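# Recording Cloth-Handling Demonstrations

**Kaimal Manipulation Group: Operator Procedures, Part 3**
Revised 23/09/2018. Questions to Sumeya Derese.

This page explains how to record demonstrations for the Drotska folding policy. It applies to all operators working at the cloth stations. Operators who have not yet completed the arm safety session should do so before continuing.

## Before you start

1. Sign in on the station log and enter the garment number from its tag.
2. Start the Parkumov recorder and confirm that both the wrist view and the overhead view are live.
3. Wipe the wrist lens with the cloth provided. Do not use paper towels.
4. Open and close the gripper 3 times. If the fingers do not meet evenly at the tips, stop and report the fault.
5. Place the garment on the work surface in a crumpled state. Drop it from a low height and leave it as it falls.

Flat or tidy starting positions are recorded in a separate set and must not be mixed with this one.

## Recording the first grasp

Begin the episode before the arm moves. The policy is trained on the complete approach, and episodes that begin with the gripper already at the cloth will be removed during review.

Bring the gripper down over a raised fold. Approach slowly for the last part of the motion, close the fingers, and pause briefly. The pause gives reviewers a clear point at which to place the grasp label. Only a small amount of fabric should be held. A deep grasp gathers several layers, and the garment then tends to rise as a single bundle with its edges hidden. 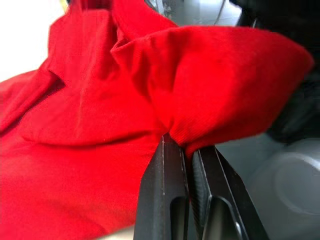 *Figure 1. Wrist view of a grasp on a red garment. A small pinch of fabric is held at the fingertips.*

After the pause, lift in one steady motion. Stop when an edge, cuff, or hem can be identified in either view. Do not shake the garment. If no edge can be identified after the lift, lower the cloth, release it, and try again from another fold. Up to 2 further attempts may be made within the same episode. Keep the failed attempts in the recording and label each one "regrasp." They are needed for training the recovery behavior.

If the garment slips from the fingers, continue recording. Mark the slip with the foot pedal and proceed as you would for a failed attempt.

## Finishing the episode

Lower the garment, open the gripper fully, and return the arm to its home position. Stop the recorder only when the arm is at rest. Then complete the episode form:

- **Garment number**, as entered in the station log
- **Grasp location**, chosen from the list (use "unknown" if you could not tell)
- **Number of attempts**
- **Outcome**: edge found, edge not found, or aborted
- **Notes**, if anything unusual occurred

Please do not guess the grasp location from memory at the end of a session. An "unknown" entry is acceptable and can be corrected from the video.

## Session targets

Each garment requires 100 accepted episodes, and the current release of the Dendelberg set calls for 500 from each station. Aborted episodes do not count toward either figure. Change garments according to the station schedule, even if the current one is giving good results.

## Reasons for rejection

Reviewers will return an episode if:

- the operator's hand enters either view while the arm is moving;
- the two views are out of step;
- the garment was touched or rearranged by hand after recording began;
- the gripper was closed for the whole of the approach;
- the form is missing or does not match the log.

Returned episodes appear in your queue with a short comment. Correct the form where possible. Errors in the video cannot be repaired, and those episodes must be recorded again using the same garment.

The July version of this procedure allowed operators to trim the start of an episode before upload. Trimming is no longer permitted. Upload the full file.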